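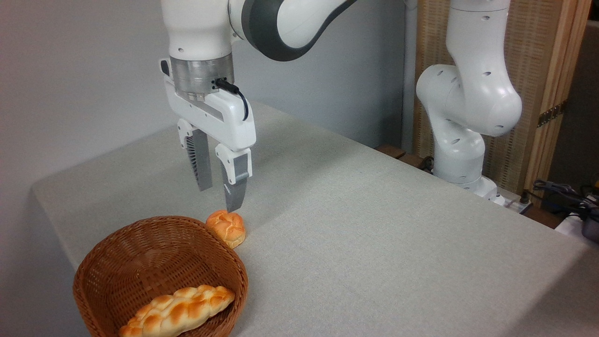
Gripper with both fingers open, over the light gray table.

Dornulum building, second floor
Monthly fire and exit check, August
Checked by: Ostap Pasichnyk
Copy to: Nkechi Ajayi

1. Exit doors open fully from inside
OK. The stair door is heavy at the end of its movement, but it opens with one hand.

2. Exit route free
NOT OK. Two pallets from Nautiyal were standing in the corridor by the goods lift. I asked Seidu Agyeman to move them and he did it before lunch. Please do not use this corridor for deliveries, also not for short time.

3. Exit signs lit
OK, except the sign over the kitchen door, which is blinking. New tube is ordered.

4. Extinguishers in place, pin and seal present
OK. Number 2206 has the seal, but the paper tag is so faded that I could not read the last service. I wrote a new tag and put the old one in the folder.

5. Extinguisher pressure in green
OK for all.

6. Emergency lights, battery test
PARTLY. The lamp in room 57 went dark before the test was finished. Battery must be changed. Room 89 was locked and I did not have the key, so it is not tested.

7. Fire doors close by themselves
NOT OK. Door to the archive was held open with a chair. I removed the chair. The closer also needs a little oil.

8. Call points not blocked
OK.

9. Floor plan on the wall is correct
NOT OK. It still shows the old reception. Malou Kvaran has the new drawing and will print it in the bigger size.

10. First aid box
Plasters are almost finished. Eye wash is in date.

Still open: items 3, 6, 7 (oil) and 9. I will come back for room 89 when Nkechi has the key.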